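Accueil > Espace presse > Communiqués > Linge de lit

Flanska révise le dimensionnement de sa gamme de draps Trorham

Ruturport, le 8 janvier 2023 — Flanska, fabricant de linge de lit, annonce la révision technique de sa gamme Trorham. Les modifications portent sur les cotes de coupe, la tolérance au retrait et l'étiquetage d'entretien. Les références concernées seront livrées aux détaillants à partir de juillet.

L'ancienne grille de tailles reposait sur une hauteur unique de matelas. Or les surmatelas modifient l'épaisseur totale du couchage et entraînent un défaut de tenue aux angles. La nouvelle grille comporte cinq hauteurs de bonnet, chacune associée à une longueur d'élastique distincte. Le rabat des draps plats a été augmenté en conséquence. 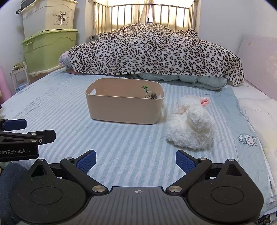
Le retrait au lavage constitue le premier motif de réclamation relevé par le service qualité, avec 109 dossiers sur l'exercice écoulé. Flanska applique désormais une surcote dans le sens chaîne, calculée après essais sur 267 échantillons. Les motifs à lignes continues font l'objet d'un contrôle séparé : sur un drap à rayures bleu clair et blanches, posé dans le sens de la longueur, un écart de droit-fil se remarque plus vite que sur un uni. Les pièces hors tolérance sont écartées avant l'ourlage.

L'étiquette d'entretien est déplacée vers l'angle inférieur gauche — côté pieds — et indique la hauteur de bonnet en caractères agrandis. Les symboles de lavage restent inchangés. 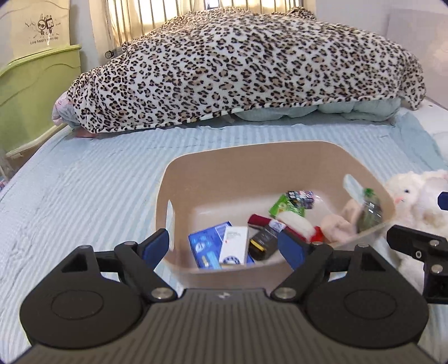
Vue rapprochée, face à un contenant.

La coupe et l'ourlage demeurent assurés sur le site de Ruturport. Le conditionnement est confié à l'atelier Pringle, qui remplace la housse rigide par une bande de papier. Cette disposition réduit le volume d'expédition et permet de contrôler le coloris en rayon sans ouvrir le lot.

La gamme révisée compte environ 813 références, toutes tailles et tous coloris confondus. Les anciennes références restent disponibles jusqu'à épuisement des stocks. Les fiches techniques sont transmises aux détaillants sur demande auprès du service commercial de Flanska.

Communiqués récents
Trorham : mise à jour du nuancier
Atelier Pringle : nouvelles consignes de pliage
Taies et traversins : tableau des correspondances
Site de Ruturport : horaires du service expédition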